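How I Fixed the Sticky Drawers on My Little Two-Drawer Cabinet

Posted Dec 26, 2018

So the big day is over, the wrapping paper is out at the curb, and what am I doing with my free morning? Fixing drawers! I've been putting this off since June. My little tabletop cabinet (the Grunuro kit, for those of you who were around when I put it together) had gotten to the point where the top drawer needed a real yank and the bottom one slid in crooked every single time.

It's an easy job. If you can turn a screwdriver you can do it, and you probably have everything in the house already.

What you'll need

A Phillips screwdriver that fits your screws properly
A smaller screwdriver for the knobs
A stub of plain white candle
Wood glue, in case a joint has opened up
A dish for screws and tools
A damp cloth

A word about the screwdriver. I ruined two screws on this cabinet the first time because I grabbed whatever was on top in the junk drawer, and it was one size too small. It slips, it chews up the cross, and then you're driving over to Robichaud in the rain for one replacement screw. Try the tip in the screw head before you lean on it. It should sit down in there snugly and not rock.

Step 1. Empty it and pull the drawers

Take everything out. Yes, everything, even the batteries you aren't sure about. Slide both drawers all the way out and set them somewhere in order so you don't mix them up. On mine the top one is a lot bigger so there's no mixing, but if yours match, put a bit of tape on the back with a number.

Step 2. Check whether the frame is square

Measure across the opening from corner to corner, both ways. The two measurements should be the same. Mine were off by 3 millimeters, and that doesn't sound like much, but it's plenty to make a small drawer bind.

Step 3. Loosen, square up, tighten

Don't just crank down on the screws! I did that last winter and all it did was lock the crookedness in. Back each side screw out half a turn, push the frame gently until your corner measurements match, and then tighten a little at a time, switching from one side to the other. Stop when it feels firm. Particleboard strips out fast, and once the hole is mush you're into glue and toothpicks. (That works too, by the way. Dip a toothpick in wood glue, snap it off in the hole, let it dry overnight and put the screw back in.)

Step 4. Wax the runners

Wipe the crumbs and dust off first. Rub the candle stub along the bottom edges of the drawer and along the strips it rides on. You want a thin coat — if you can see lumps of wax, buff them off with a rag. I tried the Ititon spray on a different piece and it was fine, but I like the candle better and it smells like nothing.

Step 5. Knobs last

Tighten these from inside the drawer while you hold the knob still with your other hand. If a knob keeps working itself loose, a dab of clear nail polish on the threads will hold it and you can still get it off later.
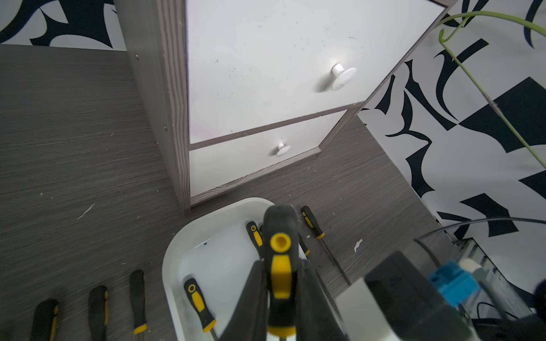 Tools & Setup

Do the work on a solid table with some elbow room on both sides. I keep my screwdrivers together in a white tray right in front of the cabinet, so when I need to swap sizes I'm not hunting around. The black and yellow one is the driver you want to pick up for the side panel, where one screw sits near the top and the other lower down. Do those two before you worry about anything else.

My spare screws are in a Tunitz box on the shelf, sorted by length, or they were in June.

If the drawers still stick after all this, check the back panel. Mine is held on with 9 tiny nails, and when a couple work loose the whole box can lean. Tap them back in, measure your corners again and try the drawers before you load them up.

Filed under: Small Furniture, Quick Fixes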